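Licensing terms for a wallpaper pack, read slowly
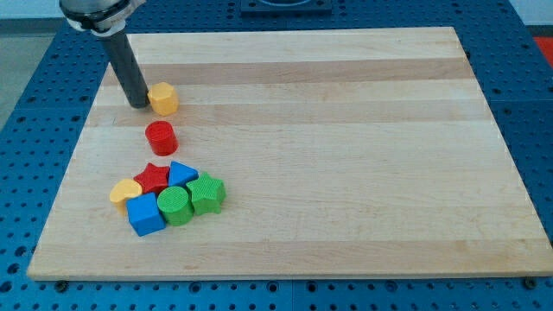 1 min read

Tuesday, November 1, 2022

I sell pattern drawings as phone backgrounds through Dunico, a small theme store. In April they replaced the contributor agreement. I signed without reading past page two and only went through the whole thing last week.

Clause 3 is the one that matters. The old text licensed each file for display on handsets. The new text says "devices and associated goods," and goods is not defined. Temitope Tijani, who draws under the name Sturkska, asked support whether that covers printed phone cases. The reply quoted the clause back to her.

Payment is unchanged: one rate up to 600 downloads, a lower one after that. My best seller stands at 114, so the second rate is theoretical.

Removal takes up to 100 days from written notice. Copies already downloaded stay licensed. I have no objection to that part.

I have pulled the newer drawings and left the old set up. Ikechukwu Okonkwo moved his to Grendetti, where the license lists every permitted use by name and anything else needs a separate signature. Their upload form rejects layered files, so everything has to be flattened first. I am doing mine in batches, oldest first.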